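Ranger l'entrée et le coin bureau en une matinée

Bon, je fais vite, les enfants rentrent à midi. Plusieurs d'entre vous m'ont demandé la suite après l'article sur le placard à balais, la voilà. Rien de compliqué. Un peu de tri, deux ou trois accroches, du vinaigre.

Le courrier d'abord

Tout ce qui traîne sur le meuble : dans un sac. Vraiment tout. Ensuite on s'assoit et on trie debout c'est trop long. Pubs au papier, enveloppes à fenêtre pareil (la fenêtre peut rester chez nous, vérifiez votre commune). Factures : une seule pochette par année. Les garanties, agrafez le ticket dessus, et photocopiez-le s'il est sur papier thermique, il s'efface. J'ai perdu 78 euros comme ça sur un grille-pain Tridach. Plus jamais.

Les murs, pas les meubles

Dans une petite entrée le sol doit rester libre. Donc on monte. Paniers en grillage, trieurs muraux, patères. Le métal fin prend moins la poussière que le tissu et un coup d'éponge suffit. Si vous avez une barre ou un tuyau solide, pas besoin de percer : des colliers de serrage, deux en haut, deux en bas, on coupe ce qui dépasse bien à ras sinon ça griffe. Priya Zamora m'a écrit qu'elle fait pareil dans sa buanderie avec de la ficelle de cuisine. Ça tient, mais gare à l'humidité.

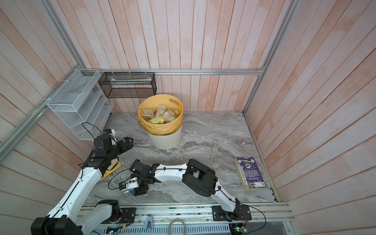
Trieur grillagé tenu par des petits colliers blancs, panier noir à côté pour les papiers.

Hauteur : le bas du panier à 31 cm au dessus du plan, pour passer la main sans se cogner. J'avais mis moins, j'ai tout refait.

Lambris clair qui a des traces

Eau tiède, une goutte de savon noir, chiffon bien essoré. Toujours dans le sens des lames, du bas vers le haut, sinon coulures. Rincer, sécher tout de suite. Pour les marques de doigts autour de l'interrupteur, gomme blanche d'écolier. Pas d'éponge magique sur la peinture mate, ça lustre et on ne voit plus que ça.

La corbeille à papier

Vidée le jeudi soir chez nous. Deux feuilles de journal au fond, on change avec le sac. Si elle sent (épluchures de clémentine, merci les garçons) : bicarbonate une nuit, puis rinçage à l'eau chaude. Une ronde se coince mal dans un angle mais se nettoie mieux, pas de recoins.

Les livres de poche

Ceux qui gondolent : à plat sous une pile de dictionaires, une semaine. Odeur de cave : dans une boite fermée avec une coupelle de litière propre, sans que ça touche les pages. Tranche grise, un pinceau sec et doux, livre bien serré. Les autres, boîte à livres.

Pour les accroches j'ai pris du Raudsepp, le lot de 34. Il m'en reste plein. Les Dundden sont plus jolies mais elles se plient sous un manteau d'hiver.

En octobre je fais les joints de la salle de bain, envoyez vos questions avant.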